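The Last Row at Shemweta

Nafula Rotich had the secateurs in her back pocket and the phone in her teeth. Six in the morning. Frost on the posts already gone to drip.

"You're picking today," said Akinyi, from the ute. Not a question.

"Tomorrow."

"It'll rain tomorrow." 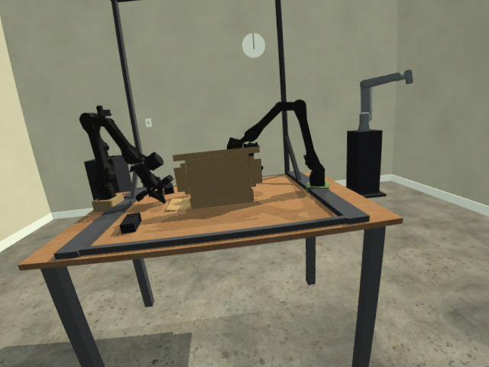
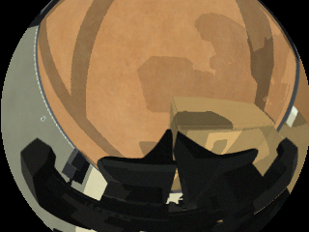
It would, too. The whole valley could smell it. Over at Mevetside they'd been at it since four with the lights on, bins stacked by the gate, somebody's radio going. Nafula spat the phone into her palm. No message from the winery. No message from the bank either, so that was something.

She ate a grape. Skins still tight, seeds a bit green. Two more days, her father would of said, and then he'd have gone in for breakfast and slept on it like a baby. Well, he wasn't paying for the press.

"Try one," she said.

Akinyi Mosoti climbed down, boots unlaced, and tried one. Chewed for ages. Looked at the hill.

"Sour."

"Good sour?"

"Sour sour." She took another. Then another, which meant something. "My mum cooked with these. The hard ones. Squashed them over fish, instead of lemon."

"Your mum never bought a lemon in her life."

"Didn't need to, did she."

Wind got up. The nets lifted and dropped all down the row, a long grey breath. Ninety vines in this block, the old ones, the ones the agent kept calling tired. He'd wanted them out by August. Had a man with an excavator and everything — a nice man, brought his own thermos.

Nafula thought about the thermos. About signing.

"Half," she said.

"Half what?"

"Pick half today. Top end. We do your mum's stuff with it, the sour stuff, in the little bottles. Leave the rest and take our chances."

"That's not a plan. Thats a bet."

"Get the buckets."

Akinyi got the buckets. Four of them, one with a split handle, and she gave Nafula that one. They started at the top post, either side of the wire, faces gone in and out between the leaves. Cold fingers. Snip, drop. Snip, drop. The juice got in the cut on her thumb and she swore and kept going.

At the third vine the phone buzzed. She let it.

"Could be the bank," said Akinyi, through the leaves.

"Could be."

The first drops hit the nets before they reached the end of the row.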